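### 4.2 Plate size and reported portions

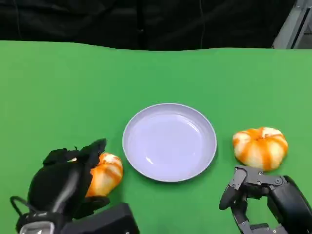 Drenmont, 17 January 2019

**Figure 3.** Round white plate with a raised rim, on a green tabletop beside a small ribbed pumpkin.

The claim that smaller plates make people eat less has been repeated so often that few authors still cite a source for it. We doubt it holds outside the lab. Of the 76 households that kept food diaries in Hadside and Ellwood in October, only 53 returned entries complete enough to score, and the missing ones were mostly from the small-plate group. That alone should worry anyone who wants a clean result.

Among the scored diaries, some 32 recorded second helpings at least twice a week. Households given small plates reported smaller first servings but went back for more, and the totals barely differed. The earlier Wellen survey did not ask about second helpings at all, so its much-quoted drop of 23 percent may say little about what was eaten. Self-reports are weak evidence in either direction, ours included.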